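From: Mitra Bagheri
To: sevgate-workshop list
Date: January 9, 2019
Subject: Re: Screws for the ring plates

Afshin Rahimi wrote:

> Does anyone have a good way to start the small black screws in the printed plates? I have 25 plates to do for the Naltgate order and I keep stripping the holes. I'm using the cordless driver the whole way. Should I reprint them with bigger holes?

Afshin,

I wouldn't reprint yet. Start each screw by hand so it stands up straight in the hole, then use the driver on the slow setting to finish. Lay the plate flat on the bench while you do it. If you hold it in your hand it tips, and the screw goes in crooked.

Work across the ring, one screw and then the one opposite. Stop when the head touches the plastic. Most of my stripped holes came from that last quarter turn.

What bit are you using? The short one that came with my driver fits these screws fine, but the long one wobbles.

I keep the spare screws in a zippered pouch now. The open tray got knocked over in the first week and I was finding them until February. 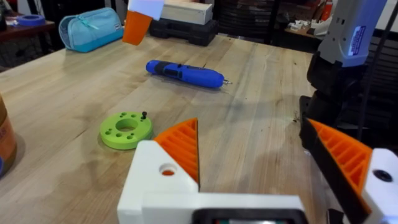

I can bring 68 spare screws on my next trip over, if you're short. Let me know before I pack the car.

Mitra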